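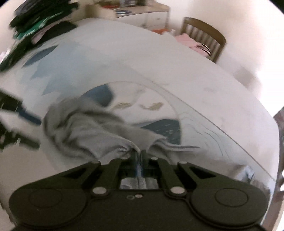 Wanted: patient people with laundry and two free hands

Hi! I run the home tasks project at Praditz, a small team over in Clamham, and I'm looking for people who will pick up clothes with a pair of hand-held grippers and fold them, over and over, so our robot can learn the job from watching. You do it in your own home or in our test apartment on Etbridge Street, whichever suits you.

What a session looks like

You get a gripper for each hand. They have a camera on them, and you squeeze to close the fingers. Then you work through a load the way you normally would, only slower — grab, lift, shake out, fold, put down, next one. 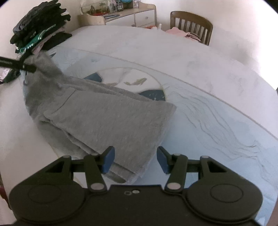

I care a lot more about variety than about neat folding. We have plenty of recordings of T-shirts lying flat on plain tables and the robot is bored of them (so am I). Give me soft, thick things folded over on themselves, like that gray fleecy one on the bed, right next to a stack of dark clothes, on a bedspread with fish on it! If your bedroom is tidy, please don't tidy it any more for us.

You'll also be asked to move laundry off whatever it tends to land on. Chairs are great for this. Coming at a pile from an awkward side teaches the robot more than ten easy grabs,

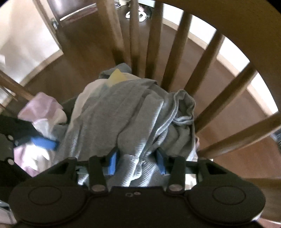 and if you drop something, just pick it up again and keep going. We keep the misses too. A good session has 133 short recordings in it, and most people get there in an afternoon with a couple of breaks.

Pay and practical stuff

You get $515 for the full set of sessions, plus a bonus if your household reaches 800 recordings. Training takes 2 hours and is paid. I'll teach you myself, and we use the Petrauskas handbook, which is short and has big pictures.

You should be 18 or over, okay with holding a gripper in each hand for a while, and okay with your rooms showing up in the recordings. Left-handed people, please do write in. No tech background needed.

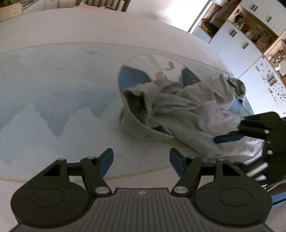

Gray fleece on the table, both grippers in play.

To apply, send me a few lines about your home and what your laundry pile usually looks like. I answer emails after 4 p.m., and we start in April.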